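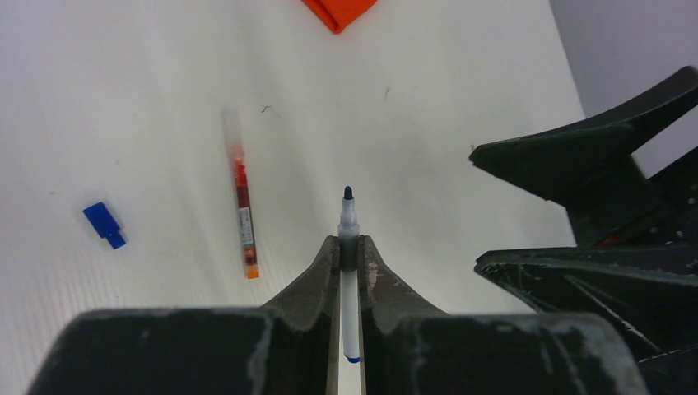 Does a child with two siblings get less help with homework than a child with one? In the families of our survey, a little less in the evening, but the older brother or sister gives back a part of it.

Family Size and Homework Help in Zernport
Student project report, Faustine Hervieu

Print this page | E-mail this page

I chose this topic since I am the middle one of three children myself, and my mother always said that she had only two hands. We sent the questionnaire to 358 families in the Bumura and Ketine districts in September. From these, 94 were filled in completely and I used only those.
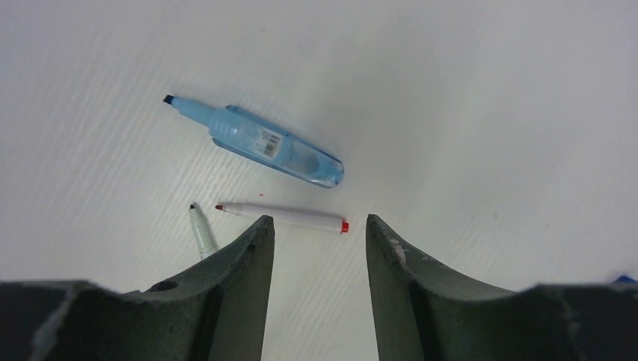

The parents wrote down for one school week who sat with which child and for how long. In total they noted 1,986 minutes of help from siblings. I had expected much less. Most of it was reading aloud and multiplication tables.

In families with three children, the middle child received help from the oldest and also gave help to the youngest. One father wrote that he only signs the notebook at the end.

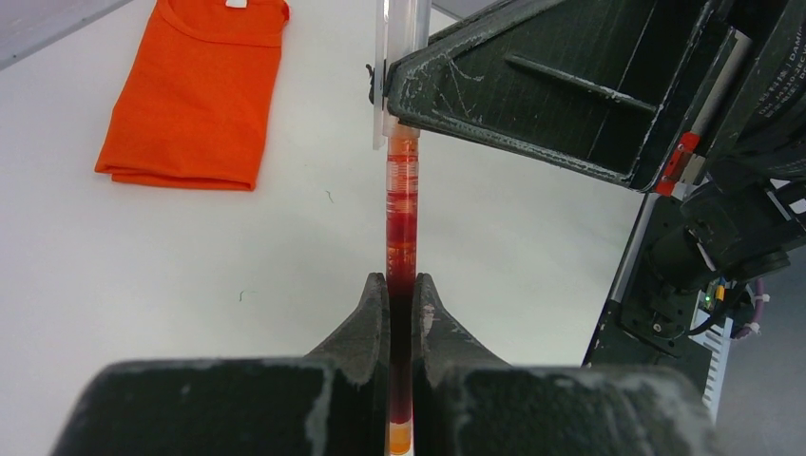
The age gap was more important than I thought. When it was smaller than 2 years, the children preferred to work separately, and several parents mentioned quarrels. With a bigger gap the older child was accepted as a kind of teacher.

A weak point is that the parents filled in the form, and the children were not asked.

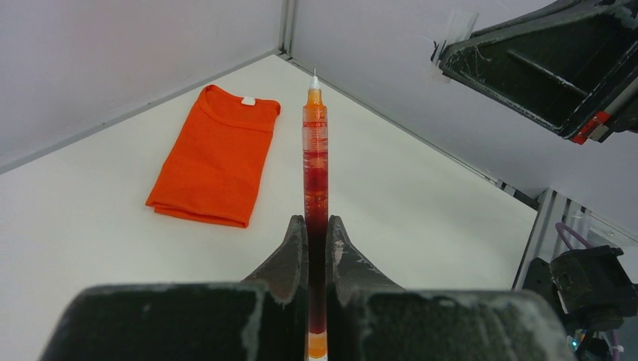
I also could not separate the families where a grandparent lives in the home. For the second part I would like to use the Sotiropoulos diary form, where each child has an own page.

Shares: 2 | Comments: 0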